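How to Run a Street Simulator Demo at Your Open Day

I've done the sidewalk robot demo at the Movano open day twice now, and the second one went a lot better, so I'm writing down how I set it up. Our delivery robot is called Burkero, and visitors drive it through a simulated city before they meet the real one in the hall.

Start with the loading. Open the city map a good 10 minutes before the doors do, and leave it running. Then pick a start point with plenty of room. I use the plaza with the six-sided pavers, because people oversteer like crazy at first and it's nice to have all that space before the bollards and the road.

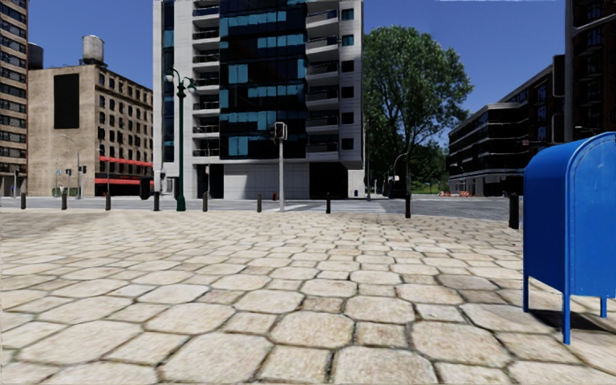

How long should each visitor get at the controls? Give them 90 seconds. That's enough to cross the plaza and turn around, and the line keeps moving.

Next, set the speed cap. I tried 100 percent in the morning and everybody spun in circles (me too!), so I dropped it to 80 and left it there all day. Put the reset on a big key and tape an arrow next to it.

For the second round, jump to the corner across from the West Hotel. Ask your visitor to steer past the red hydrant near the curb without dropping into the road - it's harder than you'd think, and kids love it. I let them have two tries. Grown-ups usually want three.

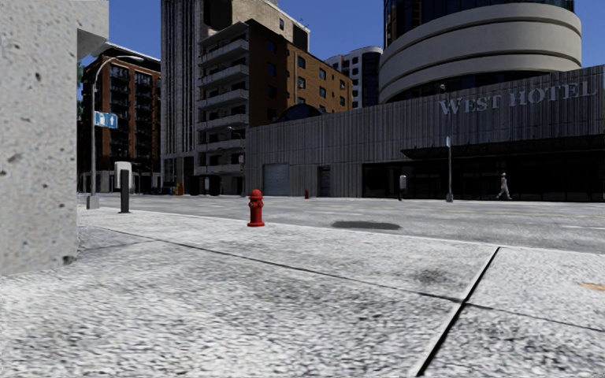
Syahrul Siregar wrote in afterward to say that the talk should come after the driving, since he only had good questions once he'd had a go himself. I'm stealing that for next time.

Last step: save the drive logs before you shut down. I forgot the first year and lost the whole afternoon's runs, and I'd promised them to the folks at Gokstead. Name the folder first thing, then check it again at lunch.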